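**Norkham, January** — Wustgate will open its second stone yard this month, on the site of the former Flitell dairy depot in Norkham. The yard will stock full slabs and remnants for kitchen and bathroom counters, and will sell to homeowners as well as to builders.

The building has 3523 square feet of indoor racking, enough for 800 slabs. Customers can walk the racks, pull a sample and reserve a slab by name. Reserved slabs are held for 27 days with no deposit.

"People were driving two hours to look at one piece of stone," said Zoia Boiko, general manager of Wustgate. "Most of them live on this side of the county, so this is where we should have been."

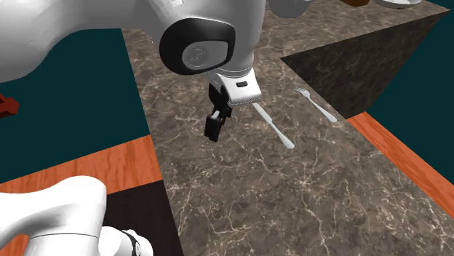

*Brown marbled stone countertop, computer rendering.*

The Norkham yard will also carry the Bellini line of sinks, which until now was sold only at the original location. Cutting will stay at the first yard, with deliveries to Norkham every weekday morning. Remnants will be priced by the piece and marked on the back edge.

Parking is at the rear — enter from the depot lane, as the front gate is for trucks. The yard opens at 7 a.m. for trade accounts and at 9 a.m. for the public. Existing trade accounts will work at both yards and don't need to be renewed.

**Contact:** Zoia Boiko, Wustgate, Norkham yard office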